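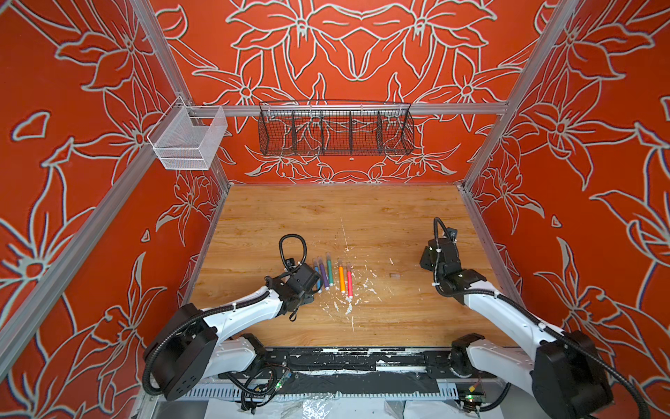
Lamduan Boonchu wrote in to say that this article used to make background swapping sound like a cure for everything, and could it please say plainly that the policy still has to see the real pens at some point. Fair enough, and I've rewritten it with that in mind!

Background swapping (also called the Kartha method, after the project that first used it) is a way of teaching a robot to ignore its surroundings. You record people steering the arms through a job, change the walls, record some more, and train one policy on the lot. I came to it through the pen-capping task at Skusholm, where two arms have to bring a marker and its cap together – a fiddly business, and a good test for it.

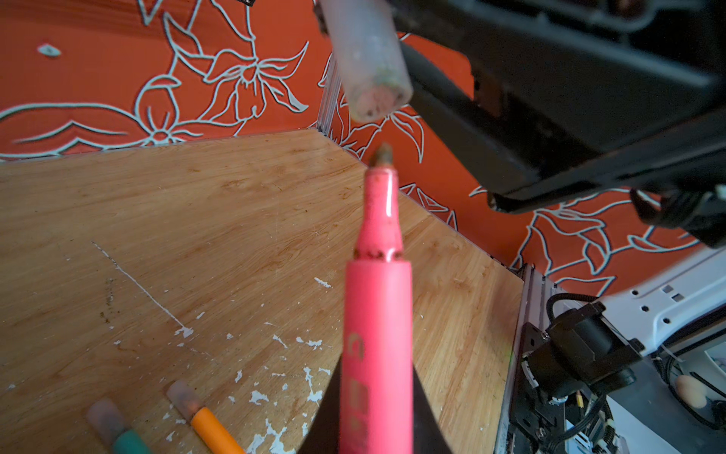 The usual recipe is 1,255 recordings spread over several wall patterns, with 238 kept back for checking. Loud patterns seem to help more than plain ones, though I've only seen that tested on small jobs like this. In the May trials the policy got 70 caps on out of 100 tries against a pattern it had never met, and most of the misses were down to the cap going on crooked (which no wallpaper will fix, as Lamduan would remind me).

Nandini Kulkarni has argued that changing the lighting does much the same for less bother. I'm not convinced – but the comparison she wants hasn't been run yet, so I've left the question open on this page.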